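House rules for a two-armed bench

Posted in September by Ildikó Virág

I've been promising for ages to write up the rules we keep at the bench, and since Reijo Savolainen asked me again over lunch (he is very patient, but he does ask), I've finally sat down with a pot of tea to do it.

The job is sorting push-buttons into trays, which sounds like nothing at all until you try to write it down so that two people would do it the same way. Our first rule sheet was called Moltley, after a cat, and it ran to 103 lines. You can imagine how many of those got read! The one we use now fits on a single page, and I'm rather fond of it.

Rule one is that every tray has a colour and a meaning, and the meaning is written down before the arms are switched on. Rule two is that a part lying in the middle belongs to no tray until it has been put in one — so no "well, it was nearly in the green". Rule three took us longest to agree on: only one arm may reach into the middle at a time, and the other waits by its own tray.
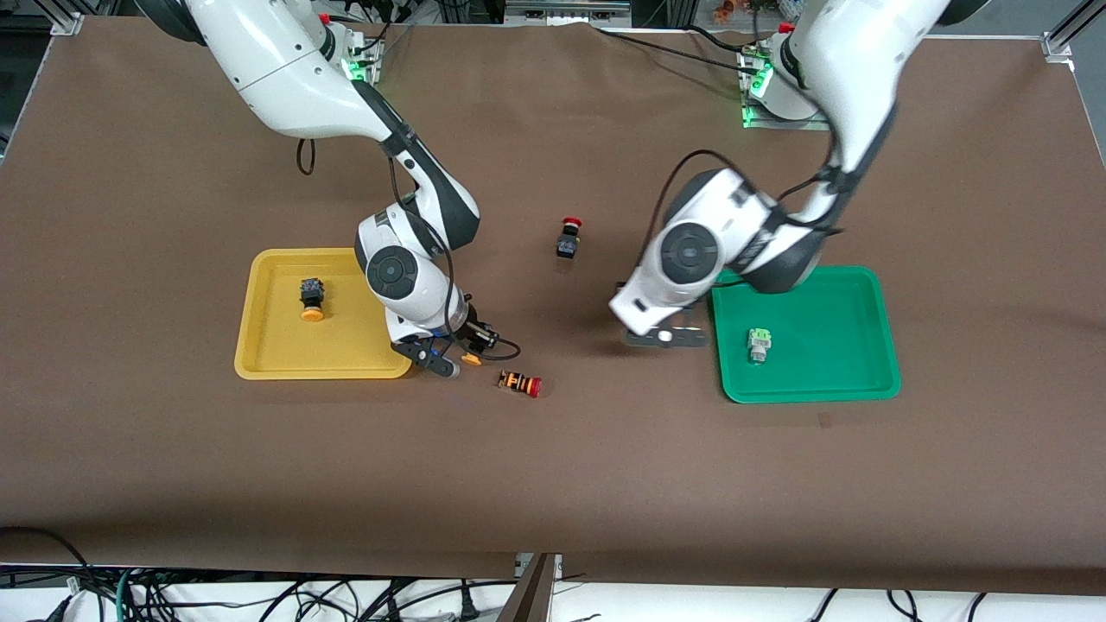
Yellow tray, green tray, and a few parts still to be sorted between them.

Then there's the matter of emergency stops. We sort them as parts, like any other button, and that makes me fussy. A red mushroom cap means one thing to anybody who has worked near machinery, and you don't want a visitor slapping a loose one and expecting everything to halt. So our page says the working stop is shown to each newcomer by hand, and they press it themselves before they do anything else. Reijo thinks this is a bit much. I've done it more than 200 times and I'm not bored yet.

The last rule is to write down every drop, even the silly ones. Our notebook is up to entry 744 — my handwriting gets worse as it goes.

Comments

Brouwer55: We only let one arm into the middle too. Do you have a rule for who goes first?

Ildikó: Right arm, always. We argued about it for a whole afternoon.

Flurkham: Would love a copy of the one-page version, if you're sharing it.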